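Drovo Round Table, 13 sizes
Solid ash, oiled or soaped. Made to order at Nastside.

Product information

The Drovo is our table for small kitchens. It was drawn by Esko Jääskeläinen in 1988 for his own flat, where the door opened against every square table he tried. We have made it in the workshop from that time with very few changes. The top is round, the edge is softened by hand, and the legs stand far enough in that a chair can go anywhere.

The smallest size is for two persons who like each other. The largest takes eight chairs without knees touching the legs. If your room has a radiator or a low window, please measure from there and not from the wall, and leave enough space to pull a chair out fully.

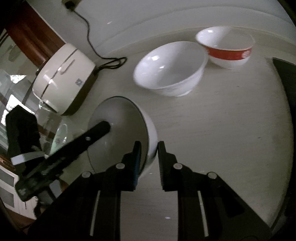
Both finishes can be repaired at home. The oiled top becomes warmer in colour during the first year. The soaped top stays lighter, but it asks for more attention, and we advise it only to customers who do not mind washing a table with soap flakes every few weeks. A can of oil or a bag of flakes comes in the box with the screws.

How it is made

The boards come from Wesden, from a sawmill which has been cutting hardwood since 1886. They dry in our shed until the moisture is right for a heated house. Sotiris Vasilakis chooses the boards for each top himself and lays them out on the floor before gluing, so that the grain runs in a calm way from one side to the other. You may ask for a top with more knots. It costs the same.

The legs are turned and fixed with a steel plate and four bolts each. One person can mount them with the key that is included, but turning the table over afterwards is a work for two.

Care

Wipe spilled tea, wine and soy sauce soon. Put a cork or felt mat under hot pans. Do not use spray polish with silicone, it closes the wood and later no oil will go in. Light scratches can be sanded along the grain with fine paper and oiled again the same evening.
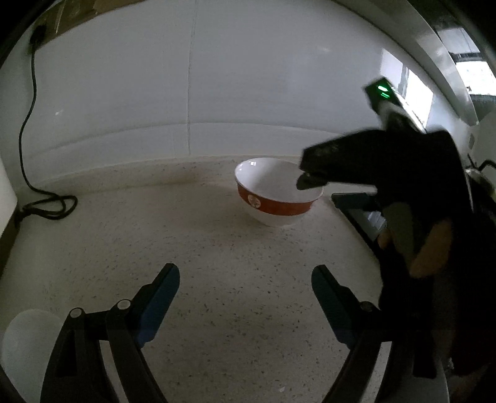 Retighten the bolts after the first winter. Wood moves with the season, and a table that was steady in July can be a little loose when the heating has been on for some months.

Delivery and returns

We deliver with our own van in Nastside and Wesden, and by carrier to other places. The top travels flat in a wooden crate, which we take back if you wish. Standard sizes can be returned unused. Tops in a special measure or with chosen boards cannot be returned, except if something is wrong with our work.

Goes well with

Shukla stool, same ash, stackable
Shukla bench, for the five largest sizes
Felt pads, set for one table

Prices and sizes were last revised in September 2025. For wood samples, write to the workshop and say which finish you are considering.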